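**Laundry robot draws a crowd at Saithong open day**

06/04/2023

Visitors to the Saithong workshop got a close look at a cloth-folding robot on Saturday morning hours normally kept for staff, as the automation firm Kollier opened its test floor to the public for the first time since moving in. The company said 124 people signed in at the front desk.

The robot, called Tukanora, is being developed to sort and fold clothes for commercial laundries. It has two black fingers and a small camera at the wrist, and it works on garments laid out on a white table. Kollier began trials with it in March and has been running it on shirts, towels and other everyday items.

Staff gave a short talk before each session and then let the machine work at its own speed. Groups were kept to 17 people so that everyone could stand near the barrier - a rule that led to a line in the hallway for most of the morning. A screen beside the table carried the view from the wrist camera.

Striped clothes were a popular choice with the visitors. An engineer told one group that stripes can help the software, as the lines change direction wherever the cloth bends. They can also cause trouble, she said, when a fold is mistaken for the edge of a sleeve. 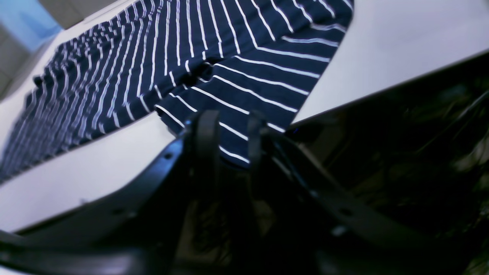
One visitor asked whether the robot would ever be quick enough for a busy laundry, and said that the hotel where she works could not wait minutes for a single shirt. Kollier staff replied that speed is the main goal for the next stage, and that the current version is meant for testing grip and planning only.

The control software, Drimix, was shown at a separate desk. It picks a point on the cloth, moves the fingers to it and checks the camera view again after each move. Kollier said the system has been trained on 974 recorded folding attempts so far, including failed ones. More will be added over the summer, with a focus on heavier fabrics.

Questions from the public were mostly on jobs and cost. The company said it had no price to announce. It expects that laundry workers would still load the table, check the results and handle delicate pieces - silk and knitwear are not part of the current trials.

A second open day is planned at the same site, again with free entry. Sessions will last around 2 hours, and children must come with an adult. Kollier will post the date at the Saithong front desk.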